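Bracelet week, part 2

Quick one before bed, I promised numbers by Friday and it's Friday.

So the Kumus set is done. 3,064 clips, all hand-held grippers, two at a time, no robot arm anywhere near it. People just pick the things up and do the task on whatever table they've got at home. Then we train on it and see if the real arms in Flustville can do anything with that. Same recipe as Lavoie used last year except they only had cups and blocks, and I wanted something floppy.

Hence beads. Beads are awful. A strand has no fixed shape, it slides, the shiny ones throw reflections and the depth estimate goes off to the moon. 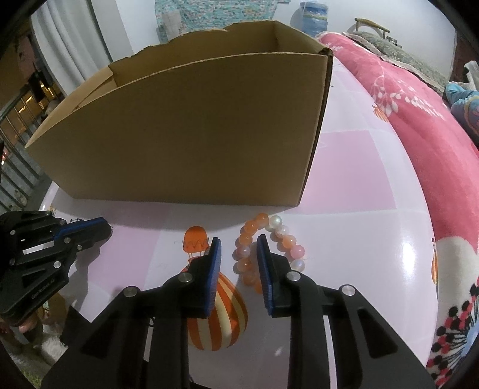
Beads, box, two grippers. Busy tabletop too.

Anyway the result. First policy was trained on the plain lab table clips only, 1,139 of them. Fine in the lab, hopeless on any table with a pattern. It kept going for printed shapes. Added the home clips, same network, same number of training steps, and on 96 test pickups it got nearly twice as many as before. Didnt touch anything else, I checked the config twice.

What I don't know yet is whether that's the patterns or just more data. Should of trained on a same-size mix first. That run is going now, will be done sometime Sunday if the machine in Rastia doesn't fall over again.
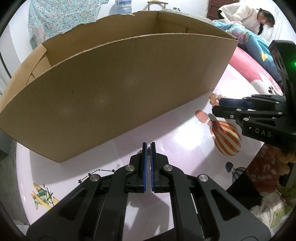 Other thing — the wrist view matters way more than I thought. Drop the second gripper's camera and the policy gets timid around tall stuff, boxes especially. Stops short, hovers, gives up. With both views it mostly commits. I have a half-baked theory about occlusion but I'll hold it till I've looked at the failures one by one.

Also need to redo the time sync, left and right drift apart on long clips and I've been fixing it by hand like an idiot. If you've got a script for this please email me.

More when the mix run finishes.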